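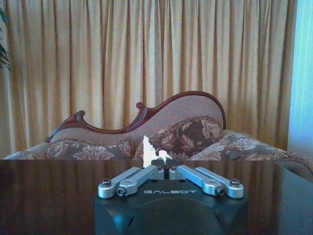
Search this site Enter keywords Go

Speaker notes - Looking after one gripper, July 10, 2023

Start with the claim. The Priltby service sheet calls the two-finger gripper "maintenance free" for a whole season. Pause. Ask who believes it. I did until April.

Our cell at Skusum is one arm and one parallel gripper, used around furniture. We logged 167 shifts and stopped 13 times for the gripper. Not one stop was a motor. They were screws, pads and pivots, all things you can reach with a hex key.

Setup first. Close the fingers slowly with nothing between them and look at how the pads meet. If one edge touches early, find out which side is off before you touch any software. People love to fix a loose link with an offset. It works for a day, then you have two problems.

Next slide. Fingers open, nothing held. Point to the hex screws on the silver links and the pads facing each other across the gap. Open is how I want it parked for inspection, because you can get at the pad faces.

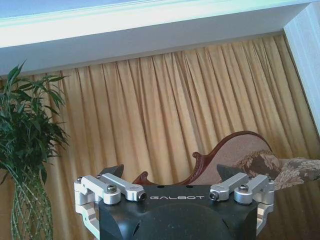
Ayele wrote back to our draft that checking the pivots every week is overkill, and that handling screws so often probably loosens more of them than it saves. They check monthly and have had no trouble.

Fair point, and I can't rule it out. But their log has 103 shifts in it and no column for slipped grasps, so I'm not sure what "no trouble" means there. My compromise: look weekly, put a key on a screw only if the paint mark has moved.

Pads: wipe with a dry cloth. Skip the cleaner Plornura sells for this until someone shows me a test against plain cloth - I've asked.

If time is short, drop the pad section and go to questions.

Contact the author | Copyright 2023 | Back to top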